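Wenddale Household Notes

Floor Care in the Workroom: Sweeping, Sorting and the Matter of the Box

Posted in July by Sunita Yazzie
Filed under: Floors, Storage, Routine

Readers of the previous entry will recall that the workroom at Wenddale was given over to storage for most of the spring. The shelving has since been moved to the Greenberg side of the building, and the floor is once again available for general use. The present entry concerns the care of that floor, which has received less attention on these pages than it deserves.

The room measures 360 square feet. It is laid with white square tiles, and black mats are placed over the tiles wherever work is carried out. The two surfaces behave differently under a brush. Tile releases dust readily but gathers it in the grout lines. A mat holds small fragments where they fall, and several passes are usually required before it can be considered clean. I therefore treat the two as separate tasks, and I begin with the mats.

The equipment is modest. A long-handled brush and a long-handled dustpan are sufficient for daily purposes, and both are kept on hooks inside the door. The dustpan now in service is blue, a color that I recommend without reservation. Gray dust, pale scraps and dark crumbs can all be seen against it, and the person sweeping can judge when the pan should be emptied. Its predecessor was black and was purchased by catalog from Trostolora. It served well enough for 9 years, although small screws were lost in it on more than one occasion.

Larger items are collected first. Bottles, bags and anything else that will not pass under the brush are placed in the pan by themselves and taken away before fine sweeping begins. A bottle left in the pan will roll forward at the first tilt and carry the dust out with it.

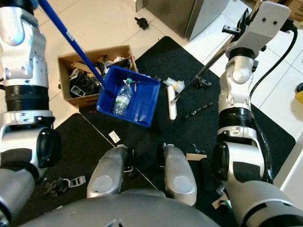
A clear bottle with a green cap in the blue dustpan, with small debris still on the mats and tiles.

Once the larger items have been removed, the brush is drawn toward the pan in short strokes, beginning at the edge of the mat farthest from the door. Long strokes are quicker but tend to throw grit onto the surrounding tile. The front lip of the pan should lie flat against the mat throughout. Where the mat has curled, a hand pressed on the handle will generally correct the matter.

The seam between mat and tile calls for particular care. I lift the edge of each mat once a week and brush beneath it, then lower it and sweep the tile alongside. The first time this was done, after the shelving was moved, a full pan of dust came out from under one mat alone — a discovery that altered the schedule considerably. Mopping takes place only when both surfaces have been swept. I use plain warm water with a small measure of Pramalar concentrate, and I wring the mop well so that water does not remain in the grout.

I turn next to the box. For some months an open cardboard box has stood at the edge of the work area to receive whatever is picked up from the floor. It was introduced as a temporary measure. Like many temporary measures, it became permanent through neglect, and its contents ceased to follow any rule. Plastic parts, paper, bottles and lengths of cable were deposited together, and retrieving any single item meant disturbing all the others.

I have accordingly adopted the following practice. The box is emptied onto a cleared table at the end of each month. Paper and bottles go to recycling. Usable parts are returned to the labeled drawers, and cables are coiled, tied and hung. Glass is taken out by hand, wrapped in newspaper and set apart before anything else is handled. The remainder is discarded. The first such sorting occupied the better part of an afternoon, and subsequent ones should be shorter.

String and thin bags deserve a separate word. Both slide ahead of the bristles or wind themselves into the brush head, and both are more easily lifted by hand. I now walk the mat once before sweeping and pick up whatever of this kind I find.
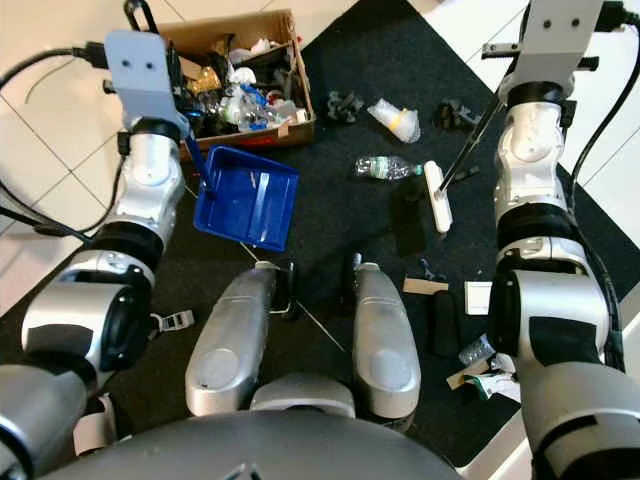
How often should a floor mat in a workroom be replaced?
A mat should be replaced when its edges no longer lie flat or when its surface has begun to crumble; with weekly lifting and regular sweeping, several years of use may reasonably be expected.

The household journal records 1,823 entries to date, and an index is in preparation. Upon reaching 2,000 I intend to issue the floor care notes as a single printed booklet, with the mopping schedule on the inside cover. Correspondents who have offered remarks on brush heads are thanked for their patience, and their letters will be answered in the order received.

The next entry will treat the hooks inside the door, two of which have worked loose from the plaster and must be refitted before the mop can be hung there again.

Previous entry: Moving the Shelving
Next entry: Hooks and Plaster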